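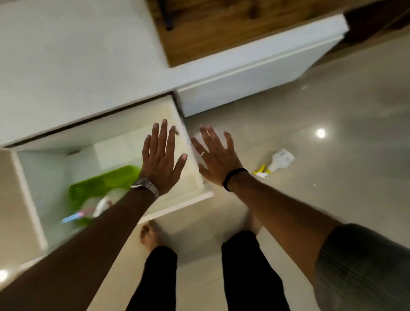
3.2. Le tiroir bas comme lieu de dépôt

Dans les logements étudiés, le rangement de la salle d'eau et de ses abords repose sur deux types de meubles : les étagères ouvertes, placées à hauteur du regard, et les meubles fermés à tiroirs. Les premières ont été décrites en 3.1. La présente section traite des seconds, et plus particulièrement du tiroir inférieur, que les occupants de la résidence Stockdale appellent souvent « le fond » ou « le tiroir du bas ».

Le corpus comprend 34 logements, visités deux fois, la seconde fois en septembre. Les relevés ont été faits tiroir ouvert, sans déplacement préalable du contenu, selon la grille Keltik (annexe B). Pour chaque tiroir, nous avons noté la présence ou l'absence d'un contenant intermédiaire (panier, boîte, bac), la position des objets par rapport à ce contenant et les gestes de la personne au moment de l'ouverture.

Figure 4. Mains au-dessus d'un tiroir bas ouvert, meuble blanc. Dans le tiroir, panier vert en plastique ajouré et flacon blanc.

Le tiroir bas se distingue d'abord par sa profondeur. Un tiroir haut se lit d'un coup d'œil ; un tiroir profond oblige à se pencher et souvent à soulever ce qui se trouve au-dessus. Les occupants y répondent le plus souvent par l'ajout d'un panier. Dans la configuration de la figure 4, le panier laisse libre une partie du fond. Nous parlons dans ce cas de contenance partielle – le contenant organise une zone du tiroir et laisse le reste disponible.

Les entretiens montrent que cette zone restante a une fonction. Elle reçoit les objets en transit : produits achetés en double, accessoires que l'on compte remonter, articles de voyage. Plusieurs occupants déclarent y poser un objet « en attendant », sans pouvoir dire ce qu'ils attendent. Lors de la seconde visite, une partie de ces objets se trouvait encore au même endroit.

Le panier est rarement acheté pour le tiroir. Il vient d'une autre pièce ou d'un rangement précédent, et ses dimensions ne correspondent pas à celles du meuble. Les inserts sur mesure de la gamme Hakus, fournis à 5 ménages au début de l'enquête, ont été moins utilisés que prévu : les ménages concernés leur reprochent de ne pas pouvoir être sortis d'une seule main et posés sur le bord du lavabo. Le panier ordinaire, lui, se transporte. Cette mobilité compte davantage dans les réponses que l'ajustement au tiroir.

Nous n'avons pas retenu le critère de l'ordre apparent, employé dans l'étude Skodus. Deux enquêteurs placés devant le même tiroir ne lui donnaient pas la même note – l'écart était le plus fort pour les tiroirs à contenance partielle.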